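Staver House Residents' Association
Minutes of the monthly meeting
Monday, 11 November 2019, ground floor lounge

Present: residents of six apartments, the building manager, one representative of Drendetti (cleaning contractor). Apologies received from two apartments on the third floor.

1. Minutes of the October meeting

Approved with one correction. Under item 4, the amount paid for the hallway light fittings should read $478, which includes delivery.

2. Matters arising

The side door closer has been adjusted and the door now latches. The bike room list is still missing entries from the second floor. The manager will put a second note under doors this week.

The Pitkänen boiler service was done at the end of October. The report is in the office binder. One valve is to be looked at again in the spring.

3. Shared restrooms and cleaning

This item took up most of the meeting. The contract with Drendetti covers the hallways, stairs, laundry room and lounge. It has never covered the ground floor restroom between cleaning visits, and residents take turns with it under the rota. Three complaints were received in October, all about the toilet bowl and the floor behind it.

The manager read out the current instruction sheet, which dates from before the floor was retiled and still mentions the old vinyl. It was agreed that the sheet should be rewritten and kept to one page. The following points were agreed for the toilet:

Lift the lid and seat before starting. Put the cleaner in under the rim and leave it for the time given on the bottle. Work the brush under the rim first, then down the sides, and last into the bottom of the bowl where the water sits. Flush with the brush still in the bowl so that it gets rinsed. Let the brush drip under the closed seat for a few minutes before it goes back in the holder.

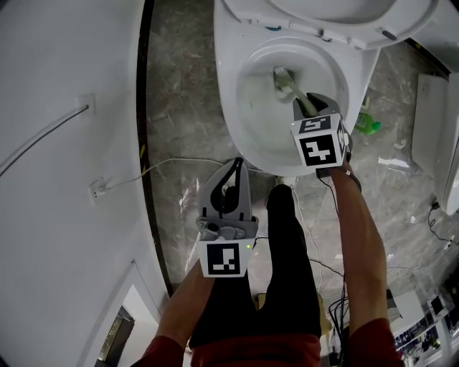
A resident asked how often the brushes themselves should be replaced. Drendetti replace theirs every three months on other sites. The meeting thought this was reasonable and it will go on the sheet. The holder is to be emptied and washed each week, as standing water in it was the subject of one of the complaints.

There was a discussion about cleaner. Some residents have been using bleach and others a descaler, and the Drendetti representative asked that the two never be used together or one straight after the other. Agreed that only one product will be kept in the restroom cabinet. The manager will order the Citon descaler, which was used last year without problems – any bleach in the cabinet will be removed.

Floor: sweep first, then mop with plain warm water and a little neutral soap. No descaler on the floor. The mop with the blue tag is for the restroom only and must not go back to the laundry room. Baseboards to be wiped once a month by whoever has the last week on the rota.

It was suggested that the restroom be added to the Drendetti contract instead. The quote for two extra visits a week is $900 a year. Opinion was divided. Those in favor said the rota is not being followed by everyone. Those against said the money was needed for the roof reserve. Vote: two in favor, four against. The rota continues and the question can be raised again in the spring.

Action: manager to rewrite the sheet, laminate it and hang it inside the cabinet door. Manager to order descaler and two brushes.

4. Laundry room

Dryer 2 is still leaving clothes damp. The lint duct was cleared in October and this made little difference. A repair visit has been quoted at $304. Approved. Until then residents are asked to use dryer 1 and to take their loads out on time.

5. Winter arrangements

Salt has been delivered and is in the bin by the side door. The shovel from last year is cracked and a new one will be bought. Boots are not to be left on the stairs – the rack in the entry has room.

6. Other business

A request for a second recycling bin was noted. The manager will ask the city what it costs.

A box of books has been left in the lounge for anyone who wants them. Whatever is still there at the end of the month will be donated.

Next meeting: second Monday of next month, same room. Items for the agenda to the office by the Thursday before.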